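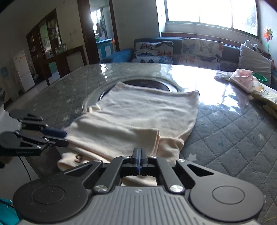

What the second gripper did to my budget

26 April 2018

I promised a money post after the last one, and a few of you have been nudging me, so I've made a pot of tea and got the spreadsheet open. It's a messy spreadsheet. There are three tabs called "final" and one called "final use this", and the one I use is none of those.

For anyone new, I'm trying to put together a small folding setup that can cope with ordinary clothes. Tops, cardigans, that sort of thing, laid out flat on a mattress at home and handled with a pair of grippers, one from each side. I've called the whole thing Nistham, mostly so that the folder on my laptop has a name. It isn't a business and it isn't going to be one. It's where my holiday money goes.

The first plan had one gripper in it. I'd priced a single hand-held unit from Jarar at £379 and thought that was the big decision made. Then I spent an evening trying to fold a knitted top with one hand behind my back, and you should all try this, because it's infuriating. You pinch a sleeve, you pull, and the whole garment comes with it. You need something holding the other edge while you work. So that was two grippers, and the line in the spreadsheet doubled before I'd bought so much as a cable.

I did look at the posher option. Overau do a matched pair with the mounts already fitted and a carry case, and the quote came back at £3622 with delivery. I read it standing up in the kitchen and then I sat down. It's lovely kit, I'm sure, and if I were doing this for a living I'd probably grit my teeth and pay it, but for that money I could get the two Jarar units and still replace the washing machine, which makes a noise like a goods train these days.

So here's how I've split it up. The total I've given myself is £1000, and that has to cover everything up to the end of May. The two grippers take £758 of it. That leaves £242 for all the rest, which sounded like plenty until I started writing down what "all the rest" meant.

Fingers, first of all. I hadn't budgeted for fingers! I'd assumed you bought the gripper and the fingers came with it and that was that. They do come with it, but thin hard jaws and soft knitwear are an odd match. Narrow ones are brilliant for getting hold of a single fold, and then a chunkier padded finger is nicer for keeping an edge still while the other side does the fiddly bit. I want a few sets to swap between, so I've put £60 down for those and for spare pads. Spare screws too, the tiny silver kind that go straight down the gap in the floorboards. I've lost enough of them already to have opinions about floorboards.

Cables next. I always underestimate cables. I want longer ones than I've got, with enough slack to hang off the side and stay clear of the clothes, so £35 for those. A cable dragged across a half-folded sleeve undoes all your work and you have to start the fold again.

Then there's the surface, where I've spent the grand sum of nothing. I had a proper folding table on the list for weeks. Kaewkla sell one with adjustable legs and I'd more or less talked myself into it. But the mattress with its starry quilted cover was already there in front of the sofa, and with clear plastic sheet over the top it does for now. The one grumble is glare. Plastic sheet is shiny, the window behind the sofa is big, and on a bright day you get a great white patch right where you're trying to see an edge. A matt sheet would sort that, I think. I've put £15 against it, and I may just draw the curtains and keep the fifteen quid.

Clothes! Yes, clothes are a budget line. I started with whatever was clean, but you get attached to your own things, and pinching the same cream top over and over can't be doing the knit much good. The charity shop is the answer. I've set aside up to £40 for a mixed bag of long sleeves, buttons, cuffs, stretchy things and slippery things. Buttons especially. A buttoned cuff is a completely different job from a plain hem, and I'd sooner find out what a jaw does to a button on something that cost me pennies.

Add that lot up and it comes to £150, leaving £92 in hand. I'm not allowed to touch that before May. It's there for breakages, and for whatever I've forgotten, and I've definitely forgotten something. On the last project it was postage.

A couple of things I've decided not to buy yet, in case you're making a list of your own. I'm leaving out a stand for the second gripper until I know what height I want it at, as there's no point paying for a fixed one and then propping it up on books. I'm leaving out extra lighting for the same sort of reason - I've got too much light at the moment, if anything. And I'm not paying for the extended cover Jarar offer at the checkout. I went back and forth on that one. The handle looks solid enough, and the bits I'd expect to wear out are the fingers, which the cover doesn't include anyway. I read the small print twice to be sure.

If I were starting again I'd write the list backwards. I'd begin with the job, one top, two sleeves, lying flat, and ask what has to touch it and what has to hold it still. I began with the shiny thing in the catalogue and then spent a month finding out what it needed for company.

Several of you asked whether it's worth getting one gripper first and adding another later. I'd say yes if money's tight, but put the second one in the plan from the start, even if the column just says "later". Check the mounts will match as well. I nearly bought one older unit and one newer one to save a bit, and they'd have taken different fingers, so every spare would've been needed twice over.

Next post will be the charity shop haul, assuming I can get there before they shut.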